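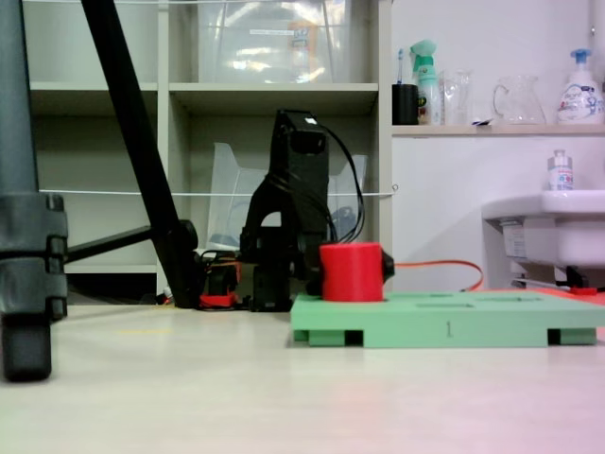
Hosness School of Nursing and Allied Health, Postgraduate Teaching Office

Hurkwood Course Pages: read me first

Hello, and thank you for stopping by. This folder holds the wording of our postgraduate nursing course pages, gathered in one spot so that colleagues on both the Cokberg and Fitzgerald sites can work from the same text (we were forever emailing old copies to each other!). Last checked 06/06/2024.

What is in it

There are 19 plain text files, one for each course or short module. Every file begins with the course title, then the entry requirements, the length of study, the placement hours and the fees. Part-time routes take up to 5 years and full-time routes take 2, and you will find both set out in the same file.

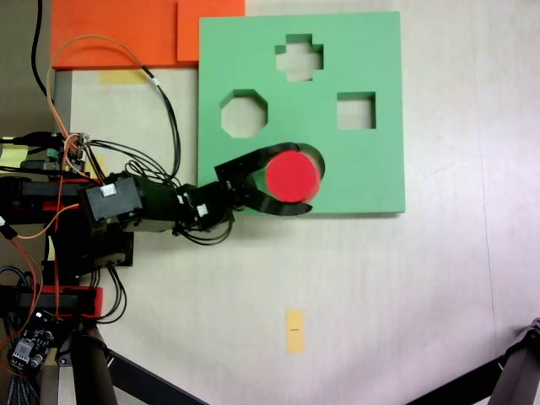

The placement hours are the bit people ask after most, so please do take care with them. They are written per term, and a student who moves from Cokberg to Fitzgerald part way through keeps the hours already signed off. The community health modules changed in April and the older wording has gone into the folder called "past", where it is quite happy and should be left alone.

Making changes

Copy the file, make your edits, and put your initials and a short note at the bottom. We like to have 4 working days to read things through before they go on the website, a little longer if fees are involved.

Known gaps

The prescribing module has no reading list yet. Bursary details for overseas applicants are kept by the Admissions Office and are not repeated in these files.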